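El detergente doméstico busca una segunda vida para sus envases

La recogida selectiva de envases ligeros lleva décadas implantada en la mayoría de los municipios, pero el recipiente del detergente líquido sigue planteando dificultades propias. Su plástico es grueso, admite bien el reciclado y tiene valor para la industria. También suele llegar a la planta con restos de producto, con el tapón de un material distinto y con una etiqueta que complica la separación.

La cooperativa de consumo Bakalis puso en marcha en febrero un programa de recarga en dos de sus establecimientos. El socio acude con el envase vacío, lo llena en un surtidor a granel y abona únicamente el contenido. Según el balance facilitado por la entidad, 259 hogares se inscribieron durante el primer mes, una cifra superior a la prevista.

El sistema exige cierta disciplina. Cada recipiente debe conservar su etiqueta original, con las indicaciones de seguridad y dosificación, y no puede emplearse para un producto diferente del que contuvo. El personal retira los que presentan grietas o un cierre defectuoso.
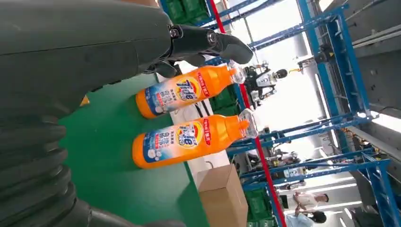

El suministro a granel corresponde a Hedater, fabricante de productos de limpieza que entrega el detergente en depósitos de 2000 litros. La empresa sostiene que la reducción del embalaje compensa el coste de instalar los surtidores, aunque admite que la limpieza periódica de los conductos representa un gasto difícil de rebajar. Los establecimientos pequeños, con menor rotación, son los que más acusan esa carga.

La consultora Imgate, encargada del seguimiento, advierte de que la recarga solo resulta ventajosa cuando el mismo envase se utiliza repetidas veces. Entre los inscritos, el hábito se mantiene mejor en quienes residen cerca del punto de venta. El desplazamiento expreso en automóvil reduce buena parte del beneficio ambiental.

El ayuntamiento de Hemance estudia ahora una bonificación para los comercios que incorporen surtidores. El borrador contempla una rebaja del 20 % en la tasa de residuos comerciales, condicionada a la presentación de un registro anual de ventas a granel. La propuesta deberá someterse a información pública antes de su votación en el pleno.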